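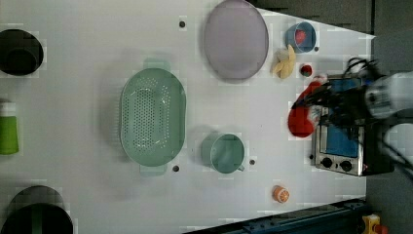 Bowls, a colander and a toaster oven on the white table.

I read the Tendthorpe council's new lobbying disclosure rules over the weekend, all 14 pages, and I'm not impressed. The idea is that anyone paid to talk to a council member has to sign a public register. Fine. But the first version of the register, posted in December, has 158 names on it, and the column for who is paying them is optional. What is the point of the list, then?

Marek Kadlec, who sponsored the thing, calls it "a major step toward openness." Maybe. He also voted to let Prollura keep its parking contract without a new bid, and Prollura's consultant shows up in the register with a blank next to her name.

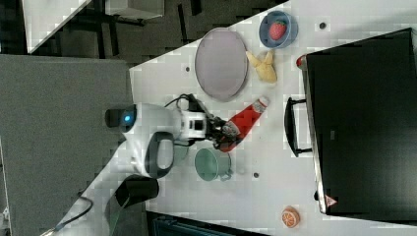 Red squeeze bottle, white cap.

Iveta Paulík wanted a fine of $200 for leaving the column empty. It got 2 votes, hers included. The argument against it was that people would "comply in good faith." I have sat through enough council meetings to doubt that.

The rules come up for review next year. I'll check the blanks again before then, and if the Prollura line has been filled in I'll say so in a post.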